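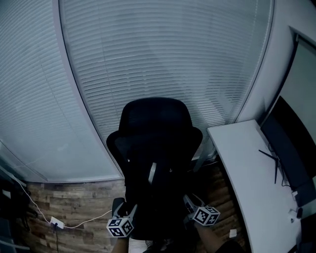 How to Clean Horizontal Blinds Without Taking Them Down

By Mylene Tagle
Updated February 2019

Horizontal blinds collect dust faster than almost anything else in a room, and most people leave them until the dust has turned into a gray film. If you get to them while the dust is still dry, the job takes very little time. If you wait, you will be washing every slat by hand.

These instructions cover aluminum, vinyl and real wood blinds that are hanging in place. They do not cover pleated or cellular shades, which are made of fabric and need a different method. Vertical blinds are on a separate page.

What you need

A vacuum with a soft brush attachment
Two microfiber cloths
An old cotton sock or a pair of thin cotton gloves
A bucket
Dish soap
White vinegar
An old sheet or some towels for the floor
A step stool that puts your chest level with the top of the window
Cotton swabs

You can buy a tool with three padded fingers that grips two slats at once. I have owned a couple. They work on dry dust and are no help on grease. A sock on your hand does the same thing.

Before you start

Find out what your blinds are made of. Aluminum slats are thin, feel cool and will crease if you bend them. Vinyl slats are thicker and have some give. Wood slats are heavier and usually have a visible grain, but some vinyl is printed to look like wood. If you aren't sure, look at the cut end of a slat. Wood shows the grain all the way through, and printed vinyl is one plain color inside.

Move furniture back far enough that you can stand squarely in front of the window. Leaning over a desk or a chair to reach the blinds is how slats get bent, and you will also drop dust on whatever is under you. Spread the sheet on the floor and over the sill.

Open the window covering all the way down. Blinds have to be fully lowered for this. Check the cords while you are there. If a cord is frayed, fix that first and clean second.

Step 1. Close the slats one way

Turn the wand until the slats are tilted fully closed. It doesn't matter which direction you begin with. Closed slats overlap and support each other, so they are much harder to bend.

Step 2. Vacuum from the top down

Put the soft brush on the vacuum and set the suction to low if you have the choice. Start at the headrail, which is the box at the top that holds the mechanism. Its upper surface is usually the dirtiest part of the whole blind. Then work across each group of slats from side to side, moving down as you go.

Hold the bottom rail lightly with your free hand so that the blind doesn't swing against the glass. Go sideways, along the slats. Going up and down catches the edges and pulls on the ladder strings.

When you reach the bottom, turn the wand the other way and vacuum the other face.

Step 3. Dust by hand

Open the slats so they are flat. Put the sock over your hand, pinch a slat near the middle between your thumb and fingers, and slide out toward one end. Go back to the middle and slide toward the other end. Turn the sock when it gets gray.

If your blinds have been vacuumed in the last couple of months, you can stop after this step.

Step 4. Mix the wash water

For aluminum and vinyl, use a bucket of warm water with a small squirt of dish soap. For a kitchen window, add a cup of white vinegar, which cuts the grease film. Do not make the water very soapy. Every bit of soap you put on has to come off again, and dried soap attracts new dust.

For real wood, skip the bucket. Wood slats swell and warp if they get wet. Use a cloth that has been dampened and wrung out until it no longer drips, and dry each slat right after you wipe it. Leave the vinegar out as well, as it can dull the finish.

Step 5. Wipe each slat

Dip one cloth, wring it hard, and wrap it around a slat the same way you did with the sock. Start at the top. Wipe from the middle out to each end, then move to the next slat down. Rinse the cloth often. Once the water in the bucket is gray, change it, or you will be spreading the dirt back around.

There will be small spots where the ladder strings cross the slat that the cloth can't reach. Use a damp cotton swab on those. I only do this on windows where I sit close to the blinds.

For sticky spots, hold the damp cloth against the slat for 30 seconds and then wipe. Don't scrub. The paint on aluminum slats is thin and will come off if you rub at it, and there is no good way to touch it up.

Step 6. Dry them

Go over the slats with the second cloth. Then leave the blinds down and the slats open until everything is dry, including the strings. If you pull the blinds up while they are damp, the slats can stick together and the cords can mildew. On a humid day, leave them overnight.

Step 7. Clean the sill and the glass

Save this for the end. Dust and drips will have fallen on the sill no matter how careful you were. Wipe the window frame, then the sill, then raise the blinds and do the glass.

How long it takes

Dusting a normal bedroom window takes me 3 minutes. Washing the same window takes much longer, and a wide living room window can use up most of a morning. If you are washing the whole house, do one room a day. It's tedious work and people get careless by the second room.

Windows that meet at a corner

Where two blinds meet in a corner, do one side completely and then pull it up out of the way once it is dry. Otherwise the ends of the slats tangle when you work on the second one. If they have been rubbing against each other, you may see worn marks at the ends. A slightly shorter bracket spacing will fix it, but that means taking the blind down and moving the hardware.

Home offices and work spaces

Blinds next to a desk get dirty more quickly than you would expect. Printers and computers move a lot of air, and paper sheds dust. Dust these every week or two. Switch off and cover anything electrical below the window before you bring the bucket over.

If you are responsible for an office building, get a quote before you assign the work to your own staff. I used to look after the windows for a company called Clengate, on two floors, and the price we were given for a full wash was $3,500. It sounded high until I timed one of us doing a single room. We ended up paying for the wash once a year, in November, and doing the dusting ourselves in between.

Can you wash blinds in the bathtub?

You can, if they are vinyl or aluminum. Many people swear by it. Lay a towel in the tub first so that the slats don't scratch the finish, use lukewarm water, and let them soak for a few minutes before you rinse. The trouble comes when you lift them out. Wet blinds are heavy and fold in the middle, and I have creased more slats carrying them to the shower rod than I ever have at the window. Get a second person to hold the other end. Keep the headrail out of the water, as the metal parts inside can rust.

Don't put any blind in a dishwasher or hose it down on a driveway.

Fixing a bent slat

A slight bend in an aluminum slat can be eased out by running your thumb and finger along it from behind, with light pressure. A sharp crease won't come out. You can hide it by swapping the slat with one from the very bottom, where most blinds have extras stacked on the rail. You will need to pop the plugs out of the bottom rail, untie the cord and slide the damaged slat out sideways. Take a picture of the knots first so you can put them back the same way.

Keeping them clean longer

Dust them each time you vacuum the floor in that room. Keep the slats tilted closed when you are away for more than a few days, so the dust falls on one face only. Change the furnace filter on schedule.

Some people wipe slats with a dryer sheet to cut down on static. It does help for a few weeks on vinyl. On wood it leaves a dull smear, so don't use it there.

When to replace them

If vinyl slats have turned yellow, cleaning won't bring the color back. The same goes for slats that have gone brittle and chip at the cord holes. A basic vinyl blind for a standard window is cheap enough that washing an old yellowed one makes little sense. Measure the inside of the window at the top, middle and bottom, and order to the smallest of the widths.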